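Kekunia漫画印刷厂开放日参观记录

10/5/21

Kekunia的厂房分前后两栋，前栋为印前和制版，后栋为印刷与装订。本次开放的是后栋全部工位，前栋只开放打样室。参观按两组轮流进行，我跟第二组，从打样室开始。

打样室当时在处理Quintana的短篇合集，黑白内页，双色封面。原稿为纸本线稿，扫描后按1位位图输出，不走灰度。网点纸部分单独处理：凡原稿网纹与输出线数接近的页面，一律重新铺网，避免撞网。厂方展示了同一页的两种处理结果，未重铺的一张在人物阴影处有明显波纹，重铺后消失，但发梢处的细线略有加粗。

专色没有用四色模拟，封面的橙色为单独调墨，每次换纸都重新打样确认。

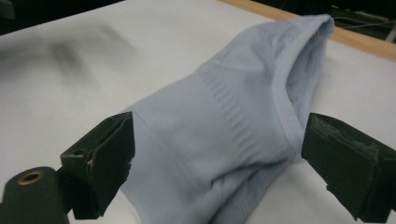
后栋的主力设备是一台对开双色机，另有一台孔版机专做小印量。孔版机的套准误差比胶印大，厂方建议作者在分色时预留陷印，细字不要套色。Jarkow系列的前几册即用孔版印制，首印499册，逐册编号。续篇改为胶印，印量3000册，纸张由米色书写纸换成胶版纸，墨色更实，原先的颗粒感基本没有了。两版并排翻看，我倾向于前者，夜景页的层次更多。

装订区可做骑马订、锁线胶装和裸脊。页数较少的单行本走骑马订，需注意爬移：内层页在裁切后会比外层窄，靠切口的对白框要往里收。现场翻到的一册样书没有收，中间几页的气泡已贴到切口。锁线部分每帖折好后上机，摊平效果好，跨页大图的中缝损失小，价格也相应高一档。

纸样架上有10种内页纸可供取样。Ekberg的新作选了其中克重偏低的一种，透印较重，厂方说明作者本人要求如此，背面图像隐约可见属于设计的一部分。

最后是问答。关于交稿格式，厂方只收带出血的PDF，黑稿分辨率不低于1200dpi，字体转曲。关于小印量报价，孔版与胶印的分界点取决于颜色数和开本，没有给出固定数字。下一次开放定在五月，届时前栋制版间也可进入，需提前登记。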